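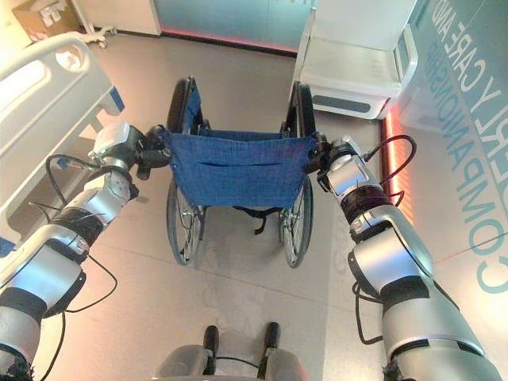
Folding wheelchair with both push handles held.

Getting in the door: what we learned from the Drokach town access survey

Speaker notes

Slide 1. Welcome. Thank the Ondutar library for the room. Mention that the washrooms are down the hall on the left and the printed slides are by the door in large type. Wait for the interpreter to nod before starting.

Slide 2. Why we did it. The town had a list of accessible buildings, last updated when the rink still had its old entrance. People were phoning shops to ask about steps and getting different answers from different staff. We wanted one list that anyone could check.

Slide 3. How it worked. We mailed the form in February with the water bill. 2,694 forms came back. Read that number slowly. Tsutomu Kaneko did the data entry and will take questions on the coding. 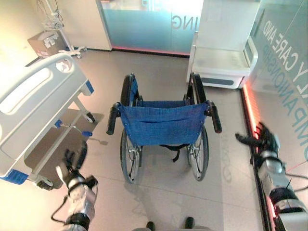 Kanako Sakamoto
Drokach, October 23, 2024

Slide 4. What people told us. The most common complaint was heavy doors. Steps came second. Third was snow left in the curb cuts after the plow goes by. Read the comment from the woman on Mill Street: "I can get to the bank, I just can't get into it."

Pause here. People usually want to add their own.

Slide 5. The main street walk. We checked eight entrances in the block between the post office and the pharmacy. Four had a single step at the door. Two of those could be fixed with a short ramp and no change to the sidewalk. Show the map. Don't name the businesses, even if asked. The owners have their results and some are still getting quotes.

Slide 6. Nagano. Keep this short. Tsutomu's family lives there and he brought back photos of the station signs. The point is the lettering and the height they are mounted at. Skip this slide if we are behind.

Slide 7. The online list. It runs on Dondosik, which the town already pays for. Each entry has door width, step height, washroom details and the date it was checked. If a place hasn't been checked, the entry says so. Search by street works. Search by type of business is still slow.

Slide 8. What we are asking for. A line in next year's budget for door openers at the town office and the arena. A plowing route that clears curb cuts on the first pass. A staff contact for corrections to the list.

Slide 9. Questions. Repeat each one into the microphone. If someone asks about parking, the bylaw review is separate and the clerk has the sign-up sheet.

Leave the contact slide up while people put on their coats.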